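Mastska Table Felt, Heavy Grade

Mastska is an undercloth for dining and work tables. It goes beneath your tablecloth and stays there. It stops the top cloth sliding, takes the noise out of plates and cutlery, and protects a polished surface from knocks and moderate heat. We have sold it under the same name since the shop opened, and the heavy grade is the one most people come back for.

The felt is a wool and viscose blend, needled and then pressed, with a weight of 410 grams per square metre. It is soft on the upper face and slightly tacky on the lower face, where a thin natural rubber coating keeps it in place. There is no glue and no backing paper to peel off. It can be lifted and laid again as often as you like.

Sizes and cutting

The standard roll is 140 cm wide. We cut to any length in steps of 10 cm, and cut pieces arrive rolled on a card tube, never folded. If your table is wider than the roll, order two lengths and butt them together down the middle. Do not overlap them, as the ridge will show through anything thinner than canvas.

Measure the table top only. The felt should finish level with the edge, or 2 cm short of it if you use a light cloth with a close weave. Round and oval tables are best cut at home: lay the felt coated side up on a clean floor, turn the table top down on it if you can manage the weight, and draw round it with tailor's chalk. Ordinary kitchen scissors will do the job but dressmaking shears leave a cleaner line. The edge does not fray and needs no hem.
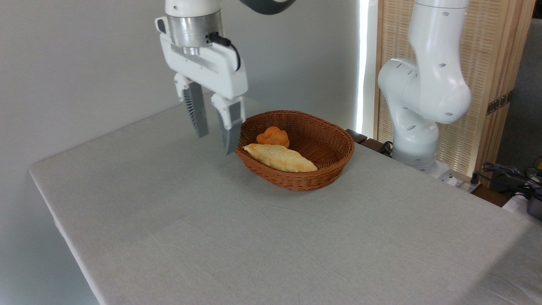 Choosing a top cloth

Almost any cloth can go over Mastska. Linen and cotton grip it best. Polyester cloths with a shiny reverse may still creep a little on a long table, and for those we suggest the Hitar clips listed further down. Oilcloth and wipe-clean cloths work well too, though they should be lifted from time to time so that any trapped damp can dry out.

If you are buying a cloth at the same time, the Luik range was made with this felt in mind. It is a plain weave cotton in white, oatmeal, pale grey and dark blue, pre-washed, with mitred corners. Allow a drop of 20 to 25 cm on each side for everyday use and 30 cm or more for a formal table. A cloth laid over felt hangs very slightly shorter than it does on bare wood. The difference is small and can be ignored unless you are having one made to measure.

Heat and spills

The felt will protect a table from warm plates and serving dishes. It is not a trivet. Pans and oven dishes straight from the heat need a proper mat under them, or you risk marking the rubber coating and the polish beneath it.

Small spills are held by the wool and can be blotted. After a large spill, take the felt off the table and hang it over a rail. Do not leave wet felt on French polish or waxed wood overnight.

Care

Vacuum with the brush attachment, or shake outdoors. Sponge marks with cool water and a little wool detergent, working from the outside in. Do not machine wash, tumble dry or iron. Creases drop out after a day or so flat on the table. Keep spare pieces rolled, coated side in, away from radiators.

A new piece has a faint smell of rubber which goes after a few days in an aired room.

Specification

Weight: 410 g per square metre
Roll width: 140 cm
Composition: 61% wool, 39% viscose, natural rubber coating
Colour: undyed, off-white
Minimum order: 50 cm

Delivery and returns

Orders received before 2 pm are cut the same day. Cut lengths cannot be returned unless faulty, so please check your measurements. We will send a small sample free of charge on request. The roll width will not change, but there may be a slight variation in shade between batches, so order all the felt for one table together.

Related items

Mastska Table Felt, Light Grade
Luik Cotton Tablecloth, Pale Grey
Luik Napkins, Set of Six
Hitar Tablecloth Clips, Steel
Rusinix Wool Detergent, 800 ml

We use cookies to remember your basket and to see which pages are visited. By continuing to use this site you accept our cookie policy. Accept / Settings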